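Running holiday lets: what I learned from 143 changeovers
Speaker notes, afternoon slot, 20 minutes plus questions

Slide 1. Hello
Say hi, wait for the latecomers, get some water. Ask who's got one place and who's got more than one (hands up, don't let them be shy!). I started with a single flat in Carora and I did every changeover myself that first year, with the guest book in one hand and the laundry in the other.

Slide 2. Where the hours go
I kept a notebook. 143 changeovers, 121 of them on the same day one lot left and the next lot arrived. Beds took the longest, then the kitchen, and the bathroom was quicker than I'd have guessed once I stopped leaving it till last. Start there, let things soak, go and strip the beds.

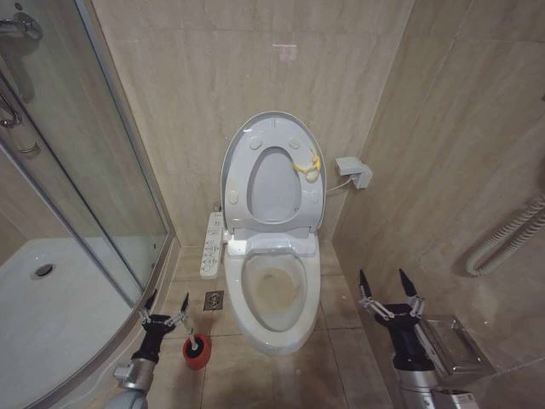
Seat up first, and remember the sockets and controls when you're spraying.

Tell the Stinetti story if there's time: the cottage up the hill, two sets of keys, both in the same guest's coat pocket, and me on the step with a mop. I bought a key safe that week. Best money I've spent, and I'd say so even if it had cost double.

Slide 3. Linen
Three sets per bed. One on, one in the wash, one in the cupboard. I tried two sets and had a very long June. Buy plain white and buy all of it from the same place, or you'll be matching pillowcases at eleven at night like I was. I use Caron for the sheets and have no complaints so far, apart from the fitted ones coming up a bit short on deep mattresses.

Slide 4. Messages to guests
Keep it short! My first welcome message was over 1,000 words and people still rang to ask where the bins were. Now it's the door code, the wifi, the bins and my number. Everything else goes in the folder on the kitchen table. (Pause here, somebody always wants to ask about reviews. Park it for the end.) 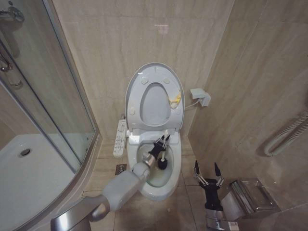 CLEANING AND CHECKLISTS

Slide 5. The list on the back of the door
Mine lives in Skekeo, the booking app I use, but I print it too. One page, big type, room by room, in the order you walk round. Tick it with a pen. Whoever's doing the changeover signs the bottom and writes down anything that's broken or running low, bulbs and loo roll mostly.

Slide 6. Paying people properly
Go slowly on this one. Pay by the changeover and pay the same day. If the last guests have left a right old mess, pay extra without being asked.

Then questions. Handouts are on the table by the door.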